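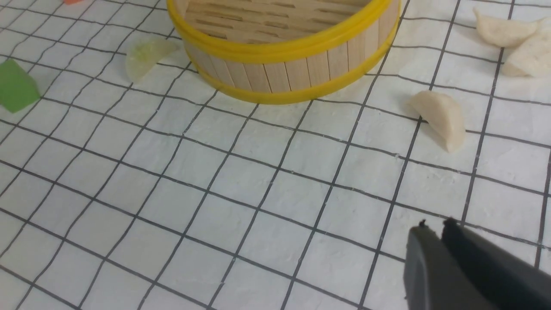

A small bamboo steamer and four dumpling-shaped pieces on a white table with a black grid

Parish Life Coordinator, Part-Time
Olside Community Church

February 17, 2018

Olside Community Church is looking for a Parish Life Coordinator, to begin in September. The position is part-time, 13 hours each week, and it is paid. We ask you to read this notice to the end before you write to us, because the work is perhaps different from what the title says in other churches.

Who we are

We are a congregation of 289 members in the neighborhood of Olside, on the east side of Honton. Our church was started by families who came from several countries, and this is still so. The main Sunday service is in English. There is a second service in Spanish in the afternoon, and once a month an evening prayer in Portuguese, which is led by Vitória Peixoto. Our pastor is Brendan Mulligan. He has been with us for six years.

We are not a rich church, and our building on Lenihan Street is old. The heating is good, the stairs are steep. The office of the coordinator is on the ground floor, next to the library, and it has its own door to the street.

Why we open this position

Until now, the meals after worship, the home visits and the small groups were each arranged by different people, who did not always know what the others had planned. Last year it happened two times that a family in mourning received three visits in one week, and then no visit for more than a month. The church council has discussed this matter and wishes that one person keeps the whole calendar and speaks regularly with everyone who is in it.

The work

The coordinator will prepare the monthly calendar of small groups, meals and visits, and send it to the members by e-mail and on paper. We have 31 members who receive everything on paper, and it must reach them before the first Sunday of the month.

You will keep the list of those who are sick, who cannot leave home, or who have lost someone, and you will find visitors for them. You may visit also yourself, but it is not required. What you learn about a family in this work stays confidential.

You will arrange the shared meal which follows the morning service on the second Sunday. This means to ask the cooks, to buy what is missing and to see that the hall is reserved. You do not have to cook.

You will welcome new people. When somebody fills in a visitor card, we would like that they get a call in the same week. At present this is sometimes forgotten, and we are sorry for it.

Twice a year you will help Azucena Mendoza with the preparation course for baptism and confirmation. She teaches the course, and you take care of the registration, the rooms and the books.

You will come to the council meeting, which is held once a month in the evening, and give a short report. One written page is enough.

What we ask

You should be a practicing Christian and be able to support the statement of faith of our church, which we send to every applicant. It is not necessary that you are already a member with us.

You speak and write English well. Spanish or Portuguese is a great help. You can use a computer for letters, e-mail and simple tables.

You have some experience in a parish, a school, a nursing home or a similar place where you had to organize people of different ages. A diploma in theology is welcome, but we will not choose only by diplomas.

You are patient on the telephone. Many of our older members like to talk for a long time — please consider if this is good for you.

Like all persons who work in our church, you will be asked for a background check. The church pays for it.

What we offer

The salary is $359 per week, and four weeks of vacation are paid. The week before Easter and the week before Christmas cannot be taken as vacation. You can choose your office hours freely, except for Sunday morning, when we need you in the building until the end of the service.

Raymonde McIntyre, who has arranged the home visits for many years, will work together with you for the first two months. After this she remains as a visitor and you can ask her anything.

How to apply

Please send a letter of one or two pages, a résumé, and the names of two persons who know your work. One of them should be a pastor or an elder. In the letter, tell us something about your own life in the church and why you are interested in this position. Handwritten letters are accepted.

Applications go to Normunds Koppel, secretary of the council, at the church office on Lenihan Street. You can bring the envelope in person on any weekday morning, or leave it in the gray mailbox at the office door. He answers also questions about the hours and the contract.

We will invite a few applicants for a conversation with the pastor and two members of the council. It takes one hour. Every person who applies will receive an answer from us, also if the answer is no.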